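Courses > Retail Basics > Unit 3 > Handout: Small Counter Display

Search this site Go

Handout 3: Putting food where people will buy it
Essam Mansour

Read before Friday. Bring a pencil, as the lab pens have all gone home with last year's class.

1. Height. A flat row of bottles sells the front bottle. Put the back row on a step and the labels get a fair chance. Clear acrylic is good for this - it shows every fingerprint, so wipe it.

2. Containers. Baskets say "fresh," whatever the date on the sandwich says. Trays say "tidy." Decide which lie suits the product.

3. Wrapping. A cut sandwich should show its filling. If the filling can't stand being looked at, that is a matter for Unit 5.

4. Gaps. Students fill every inch of counter. Leave room for a hand.

Reading: Melnychuk, chapter 3. Skip the part on napkins.

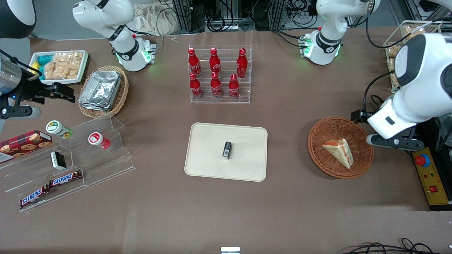

Fig. 1. Counter layout with stepped bottle rack, trays and wicker baskets.

Task: sketch a layout for a counter 90 cm deep, using one stepped rack and two baskets. Mark where the customer stands. Last July three sketches had no customer at all.

Related items
Handout 2: Price Cards People Can Read
Handout 4: The Voneck Counter
Worksheet: Restocking at Divik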